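Rumalton course notes, unit 5: Working rules for two-arm sessions in the home

Welcome back, and thank you for sticking with us through the long unit on stops and resets! Keep your Skiller checklist handy, as we'll lean on it again today — page 13 especially.

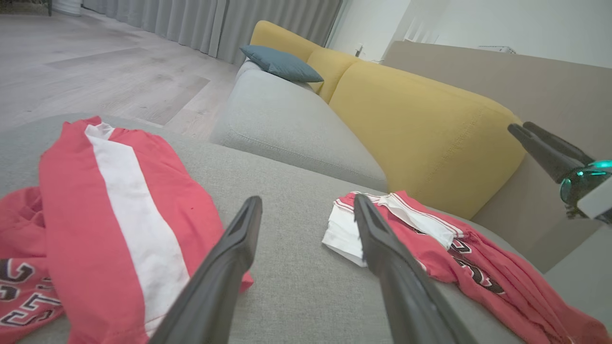
When both arms share a soft surface, only one hand should be closing at a time. Let the second arm wait clear of the cloth, and please don't hurry it along. Anyone stepping in to straighten a garment presses pause first, every time.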